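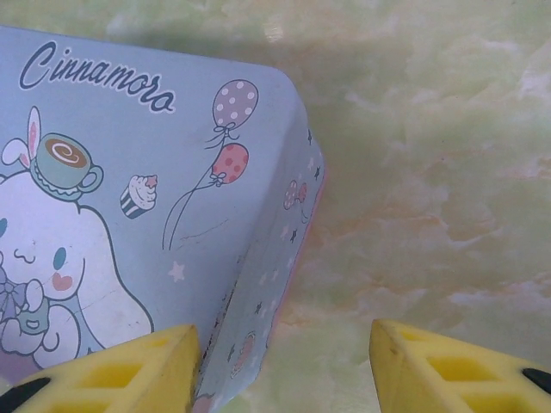 *Cinnamoroll box, light blue.*

## Humidity in a storage cupboard on an outside wall: desiccant packs or a dehumidifier?

**Orla Mac Mathúna**

I keep printed boxes, postcards and a few folders of paper in a built-in cupboard in the back bedroom. The rear panel of the cupboard is fixed straight to an outside wall (single brick, south side, no insulation that I know of). The house is in Hanrahan, so winters are cool and wet but there is no snow.

In July the flaps on several cartons went soft and some of the postcards started to curl. There is a musty smell on the lowest shelf. I can't see any mould on the contents. There is a grey bloom on the back panel near the floor, which wiped off with a damp cloth and has not come back so far.

I put a Varnel humidity meter on the middle shelf. With the doors shut it reads in the high seventies overnight and drops a bit in the afternoon. The bedroom itself reads lower, usually in the low sixties. The cupboard sits at 16 degrees on a cold morning when the bedroom heater is off.

I have tried those hanging calcium chloride bags. They fill with water in a couple of weeks and the reading hardly moves.

Things I would like to know:

- whether silica gel would do any better than the bags
- whether a small dehumidifier in the bedroom would help with the cupboard doors shut
- how to tell if the meter is reading correctly
- whether colours on the printed boxes are at risk from damp, or only from light

I rent, so drilling the wall is out. The shelves can come out.

---

**Siobhán Buckley**

Get rid of the bags. If one leaks, the liquid is a salt solution and it doesn't dry out properly, so anything it touches stays sticky. I lost a box of sheet music that way.

I leave my cupboard doors open in winter and that fixed most of it. Looks untidy.

---

**Chalerm Kaewkla**

Your readings suggest the cupboard is colder than the room. Relative humidity depends on temperature. The same air that reads low sixties in the bedroom will read well into the seventies once it cools by a few degrees behind closed doors. It will be higher again right at the back panel, where your meter isn't, and that is why the bloom appeared there first.

So there are two separate jobs: get some air moving behind the contents, and lower the moisture in the room.

**Air gap.** Pull everything forward so it stands 30 mm clear of the back panel. If the shelves are removable, trim them or fit narrower ones so that air can pass up behind them. Keep the bottom shelf off the floor. Don't pack boxes tightly side by side. Wedge the doors open by a finger's width overnight when the heater is off.

**Dehumidifier.** A small one in the bedroom will help, provided the cupboard can exchange air with the room. With tight-fitting doors it will take a long time to have any effect. Check the type before buying. Compressor units lose a lot of their capacity below around 15 degrees because the coil ices up and the machine spends its time defrosting. Desiccant units (the rotor kind) keep working in a cold room and put out a bit of heat, but they use more power. I run a Murkar rotor unit in a cold hallway and it copes. Set it for 50 to 55 per cent and close the bedroom door and window while it is on.

**Silica gel.** It works in a sealed tub. In a cupboard that leaks air it is fighting the whole house, same as your bags. For the postcards, use a clip-lid plastic tub with a rubber seal and enough gel to hold it steady. Let the cards sit in a dry room for several days first, otherwise you are sealing the moisture in with them. Orange indicating gel can be dried in a low oven, but follow the packet for temperature.

**Meter.** Wet some table salt until it is like damp sand – no pooled water – and put it in a bottle cap. Seal it in a zip bag with the meter, not touching. Leave it overnight at a steady temperature. It should read 75 per cent. If it shows 79, you have an error of 4 and can subtract that when reading anywhere near that range. It tells you less about the low end.

**Colours.** Mostly light. Damp is more likely to cause warping, lifting laminate, weak glue and staining, though some inks will run or transfer if a surface gets properly wet. Keep printed faces from pressing against each other.

---

**Marisol Bautista**

Agree with Chalerm on most of it. One addition: tell the agent about the bloom in writing, with the meter readings. A single brick wall can also be taking in water from a blocked gutter or from soil banked up outside, and no dehumidifier will keep up with that. Tape a square of kitchen foil to the back panel, all four edges, and leave it for a few days. Moisture on the room side is condensation. Moisture behind it points to the wall.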